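Beds: sheets, headboards and that squeak

Malachy Keane

Filed under Bedroom. Last month's page on descaling the kettle is still up, and yes, I have read all your letters about lemon juice.

I've had more questions about bedding than anything else this year, mostly from people who hate ironing as much as I do (a lot). So I've put the whole bed on one page, from the top sheet down to the bolts.

Getting creases out without the iron

Most of the creasing happens in the last ten minutes of the wash. Turn the spin down to 800 for cotton sheets and you'll see a difference straight away. They come out heavier and take longer on the line, but they hang flat and the weight of the water pulls the worst of it out for you. Take them out the minute the machine clicks off! I set the kitchen timer for 90 minutes and carry it round the house in my cardigan pocket, otherwise I forget until bedtime.

Give each sheet one good hard shake before you hang it, fold it over the line by a hand's width and peg it at the hem. If you're drying indoors, turn the sheet round halfway through.

For a bed that's already made, fill a plant sprayer with plain water, mist the top lightly and smooth it from the middle outwards with the flat of your hand. Then leave it alone for an hour. I used to add a drop of fabric softener to the sprayer, but it left spots on a navy sheet and I've gone back to water.

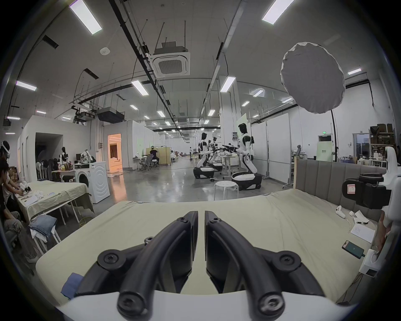

Soft folds at the far side of a pale khaki-green sheet, with a grey channelled headboard behind.

Greens are trickier than you'd think, by the way. They go chalky along the folds if you're heavy-handed with powder, so I use liquid, half a cap, cool wash, inside out if it's a duvet cover. Dry them in the shade if you have any. We've got precisely one shady corner in Brovthorpe and it belongs to next door's cat.

Padded headboards

A fabric headboard collects dust, hair grease and whatever you put on your face at night. Hoover it every time you change the sheets, with the soft brush, working from the top down. If yours has padded channels, go along each groove with the narrow nozzle first and do the brush afterwards, or you just push the fluff further in.

For greasy patches, shake on bicarbonate of soda, pat it in, leave it overnight and hoover it off. Sleep in the spare room or on the sofa that night, it gets everywhere. Anything left after that gets a barely damp white cloth and one drop of washing-up liquid, dabbed and never rubbed. Try it round the back first. I know everyone says that and no one does it, but I've got a tide mark on my old headboard the shape of Portugal.

Wooden edging wants nothing more than a dry duster. Keep polish well away from the fabric. If you must use some, put it on the duster first and tuck a strip of card between the wood and the padding.

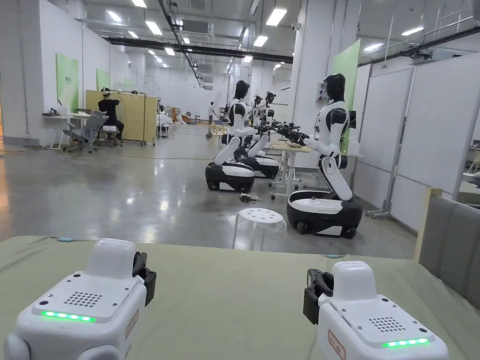
Slightly wrinkled green cover, and grey padding edged in light wood at the end.

The squeak

Strip the bed, take the mattress off and rock the frame from each corner in turn. You'll usually find it's one joint doing all the complaining. Rub a candle stub where wood meets wood, or slip a bit of felt in the gap. Slats that creak in their holders can have an old sock pulled over each end (a good use for all those odd ones).

If it's still at it, tighten everything. Do it a little at a time, going round the bed, and don't lean on the last bolt like you're changing a tyre. Mine came from Ó Riain with a tiny bent key that went missing within a week, so check what sort of heads you have before you go out and buy anything.
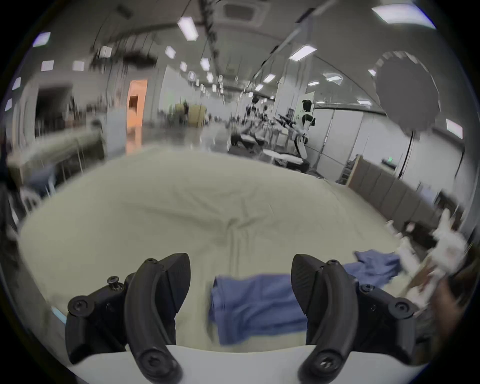 Torx screws at the bottom, smaller screws higher up.

Torx are the star-shaped ones. Please don't try them with a flat screwdriver, you'll round them off and then you really are stuck. Try the driver in the head before you turn it: if it wobbles, go up a size. A cheap set of bits will do for most beds, and mine live in a jam jar under the stairs with the picture hooks.

Check the bolts again every spring when you turn the mattress. Two-sided ones get flipped as well as turned, and the others just want spinning head to foot.

Next time: pillows, and whether you can put them in the machine. (Feather, yes, if the label allows it. Foam, no!)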